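Home | Jobs | Community | Events | Contact

Help Dirnach Get Online: Paid Home Network Helpers Wanted
2021-04-29
By the Lokico Community Desk
Print this page | E-mail this page

A blue connector on a thin red cable is a small thing to hang a summer on, but we have a whole town to wire up and we'd love your help.
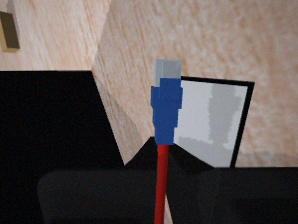
What we're doing

Lokico is a small neighborhood internet cooperative. We started with one apartment block on the east side of Dirnach and we now serve 4,000 homes, plus the library, both schools and the Hegedűs bakery, which has been kinder to our crews than any bakery needs to be. Over the next few months we're moving older households off their slow phone-line service, and plenty of them would like a friendly person to come by, set things up and stay long enough to answer questions.

That's the job! We're hiring 32 helpers, and most of them will be doing this kind of work for the first time.

What a shift is like

You'll go out in pairs, usually to four or five homes in an afternoon. You'll run a cable from the wall box to wherever the router is going to live (often a longer talk than you'd think, especially if there's a piano involved), plug things in, check the connection and then sit down with whoever lives there. Some people want to video call a grandchild. Some want to pay the gas bill and be done with it. One woman on our first route wanted to listen to a radio station from the town where she was born, and we had it playing before we left.

The outside work – poles, trenches, anything on a ladder taller than you are – is done by crews from Proltex. You won't be asked to do any of it.

Who we'd like to hear from

People who are patient and like meeting strangers. If you've ever talked a relative through a password reset over the phone and you're still on good terms, please apply. You need to be 18 or older, able to carry a tool bag up a few flights of stairs, and comfortable wearing a mask indoors for the whole visit. A second language is a real plus. A driver's license helps too, but half the routes are done on foot or by bus.

You don't need a degree or any technical background. We'll spend the first week teaching you how to crimp a cable end, test a line and label everything so the next person can find it. Crimping takes some practice and everyone ruins a handful at the start, so don't let that worry you.

Hours and pay

Shifts add up to 20 hours a week, mostly afternoons, with a few Saturdays for people who work. Training is paid at the same rate as regular shifts. We cover bus fare, and tools, gloves and masks are on us. The work runs through December, and we expect to keep several people on after that for repairs and call-backs.

How to apply

Send us a page or so about yourself, in whatever form you like. A résumé is fine and so is a plain letter. Tell us which afternoons you have free, which languages you speak and whether you're okay with dogs (there are a lot of dogs). You can also drop a note at the Lokico office, 70 Mill Street, through the slot in the green door.

We're reading applications as they come in and calling people the same week. If you applied last year and we didn't have a place for you, please try again – we have many more openings this time, and we kept your letters.

Back to Jobs | Next listing | Top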